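Can a Robot Tidy Up Yet?

Have you ever wished a robot would put your toys away while you had a snack? So have lots of grown-ups! The answer today is – sometimes, and slowly. A robot may practice one small chore 3000 times and still get muddled when you move the box. 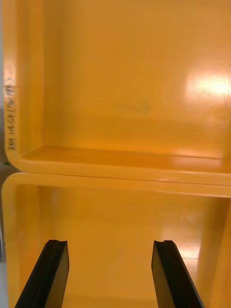 Sorting is a chore that stores and workshops would love some help with. A robot has to find the right bin, reach in and let go at the right moment. Two bins of the very same orange-yellow, with shiny patches where the light bounces off, are easy for you to tell apart, but a robot can find them awfully tricky.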